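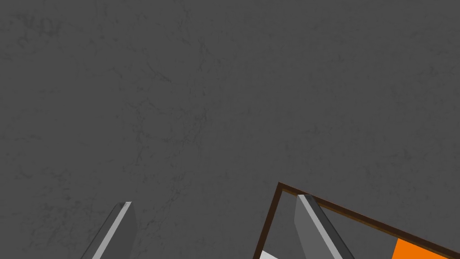

Teaching the planner to wait: a talk with Thitima Chareonsuk

14 shares · 3 comments

Thitima Chareonsuk writes the motion planner at Pletero, and most of her August went into one function. It decides when a new plan may replace the old one.

"Before, we replanned at every camera update," she told me. "The arm was always changing its mind. It looked nervous."

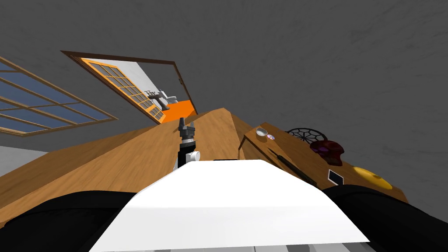

Her first repair was a simple penalty for changing direction. It worked on short reaches and failed on long ones, so she ran 2,000 simulated reaches and read the logs by hand.

"I read 859 of them. Then my colleague Reto Hofstetter took pity on me and wrote a viewer," she said.

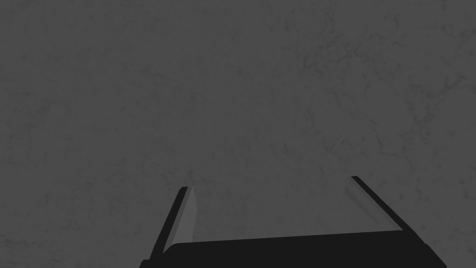
The viewer showed that the perception side was sending its object poses 80 milliseconds late — and the planner trusted them as if they were fresh. Now each pose carries its time, and old ones get less weight.

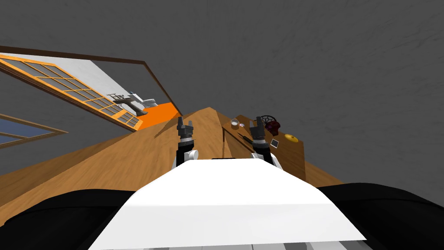 Clutter is the next problem on her list. Planning for two arms at once is slow when the goal lies among many small things, and she is not satisfied with it. On the simulated counter a yellow disc, a small square card and a thin dark stick lie close to each other, beyond the grippers. "Flat things are the worst for me," she said. "The planner must come very low, and then it is afraid of the counter."

She hopes to share the code in spring, if the tests allow it.

25 likes · 3 comments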